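**Speaker notes: Youth Orchestra Bursary Evening**
Ewurabena Wumbei, Head of Ensembles

*Slide 1.* Welcome guests and thank the Zakaria Trust. Introduce Cecilia Ankrah, who will take questions on fees after the interval.

The bursary scheme is now in its fifth year. It pays for lessons, instrument hire and travel to rehearsals. This season 78 players hold seats in the orchestra, and 14 of them receive support.

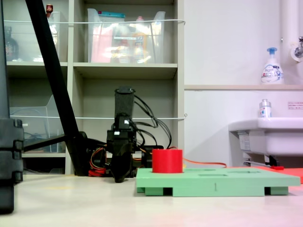
*Slide 2.* Auditions. Each applicant plays one prepared piece and a short passage at sight. The panel hears strings first, then wind and brass. Mpho Du Plessis will chair it again. Applicants are told the result by letter within five working days.

Pause for the recording of the slow movement (two minutes).

*Slide 3.* The spring programme. Obed Osei conducts. The first half closes with *Skirnirness*, a new work for strings and horn by Nii Dogbe. The hall seats 600, and school groups may book at the reduced rate.

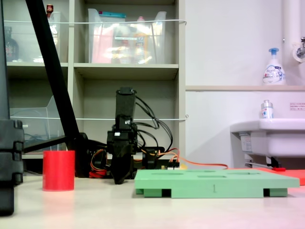
Players in the second violins should note that sectional rehearsals move to the Esen Room. Parts must be returned to the library after the final concert, with pencil markings removed.

*Slide 4.* Invite questions. Application forms are on the table by the door and close at the end of November.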